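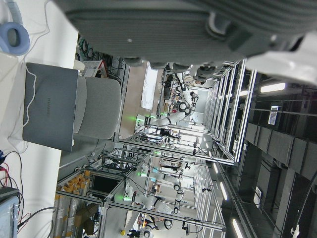
What should a small workshop set aside for a robot cell, over and above the price of the arm?
In our case it came to a bit more than a third of the money again, most of it on framing, cabling and the gripper.

I have been putting the equipment budget together for our second year and a few people have asked for the working, so I am writing it up. The prices are what we were quoted as a small buyer with no account history. Yours will differ.

The arm is the easy part. You get a price, a lead time and a data sheet. Everything after that arrives as separate quotes from separate firms, and each one assumes somebody else is supplying the bolts.

Framing came to £3196 per cell, from Brunley. That is aluminium extrusion cut to length, with brackets and feet but no panels. Ayman Zerouali wanted to weld our own out of box section and save the money. I costed it and it was cheaper by £538, but we have changed the height of the crossbars twice already and with extrusion that is an afternoon with a hex key. We stayed with extrusion.

Lighting for the top rails was £85 a length. I left it out of the first budget and had to go back and ask for it. If you are using cameras at all, put it in from the start.

Grippers vary more than anything else on the list. Troltari quoted £1127 for a basic two-finger unit with the mounting plate included. Policarpio were higher and charged for the plate separately. I asked both what a spare set of fingers would cost and how long they would take to come. Only Troltari gave me a straight answer, so they got the order.

Cable is the line I would increase. We bought the standard lengths and they were fine until we moved the controllers, and then they were all short. Buy the next length up. Buy the clips as well, more than you think.

Then there are the dull things: a decent table near the cells for laptops, a chair you can sit in for a whole day, shelving for the test stock, and a monitor with a bracket. None of it is dear, but it all has to be on the order somewhere or it ends up coming out of petty cash.

On software, Kustanine will do a yearly licence or a one-off. Alfredo Catacutan went through both and we took the yearly one. I would have preferred to own it, but the one-off doesn't include updates after the first year.

Still to decide: whether the fourth cell goes in this year or next, and who pays for the extra sockets. The landlord has the drawings. I should have his reply in September and will add the figures to this post when I do.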